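Pranthorpe House, garden room: monthly walk-round checklist with comments
Filled in for February by Lemlem Birhane. Copy to Ludger Meinecke, and one for the ring binder.

I did this one on Wednesday before the first group came in, so if anything has moved since then you'll have to forgive me. Ticks mean fine, "look again" means I'd like a second opinion, and "do" means somebody please do it (probably me).

1. Doorway and floor
Tick. Mat is flat at last, the tape Ludger put down has held. I gave it a good scuff with my heel and it stayed where it was.

2. Sockets and leads
Tick, with a grumble. The Ello lamp lead is still longer than I'd like. I've looped it up behind the radiator shelf for now but please don't drape it over the back of a chair again! The four-way block is the 100 one on the asset list and its sticker is in date.

3. Artificial plants: pots and filling
Look again. I got right down to pot level for this, and very pretty it all is from there, but what I'm checking is the white pebbly stuff packed round the bottom of the stalk. It's rough and crumbly looking and there are a few greyish-brown cracks on the left side. If it's glued in, lovely. If bits can be picked out then they're exactly the size that goes in a mouth or a nose, and the little ones come in on Thursdays. Could you have a go at it with a fingernail, Ludger? Rim of the pot is a wavy one, so run a finger round it for chips too, I always miss them on a shape like that. 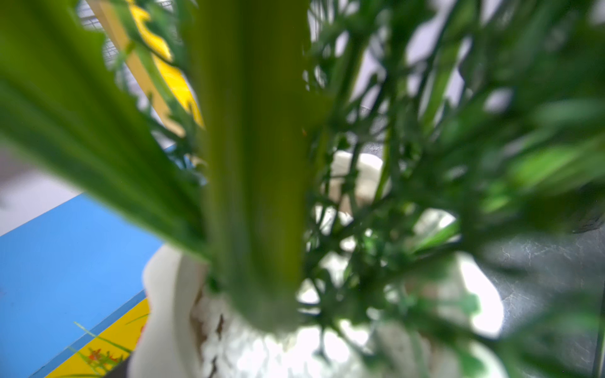 4. Artificial plants: leaves and stems
Do. They want dusting. Dry cloth first, then a damp one, and leave the Cleltau spray in the cupboard (it makes everything sticky and then you get twice the dust). Give each stem a gentle tug while you're there. I'm mostly after wire ends poking through, and the long grassy blades, which are at eye height for anyone sitting down.

5. Planters: where they stand
Look again. We've got the two white ones on the marble-patterned table with the orange flowers in, and I do love them there, they cheer the whole place up. They're ceramic though, and I'd be happier with both pulled well in from the edges and a bit of grip mat underneath. There's a roll of the Weidemann stuff in the drawer, more than 800 millimetres left on it when I measured, so plenty for both.

6. Tabletop
Tick for the surface. The light bounces off it something terrible, so if you're looking for spills or scratches, crouch and look along it from the side. I missed a sticky ring last time by standing right over it.

7. Hand tools and gloves
Do. One canvas work glove out on the table, beige with the grey-green strips, and the toy hammer with the purple head next to it. Two things here. The glove has some dark smudges on it, so it wants a wash before anybody small puts a hand in. And where's the other one of the pair? I've had a rummage in the basket and no luck. The hammer is fine to stay with the toys, just check the head is on tight by twisting it, and put it away at the end so it isn't sat under people's elbows.

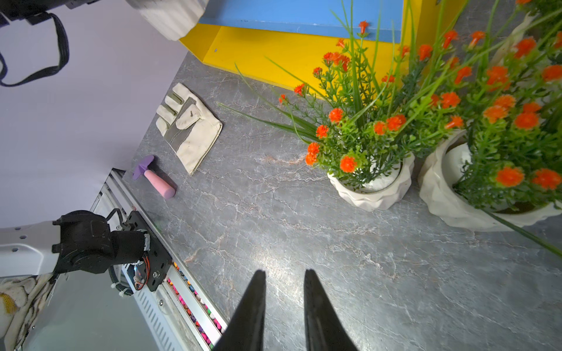

Item 7: glove and toy hammer on the table, with the planters from item 5.

8. Yellow and blue unit
Tick. I leaned on it and nothing wobbled. Please keep the top clear of anything heavy, and that includes the big dictionary.

9. Cupboard key
Code changed to 2055, written on the inside of the binder as usual.

10. Next check
Same again next month. Ludger, if you get to items 3 and 5 before I do, put your initials beside them and I'll leave them be.

L.B.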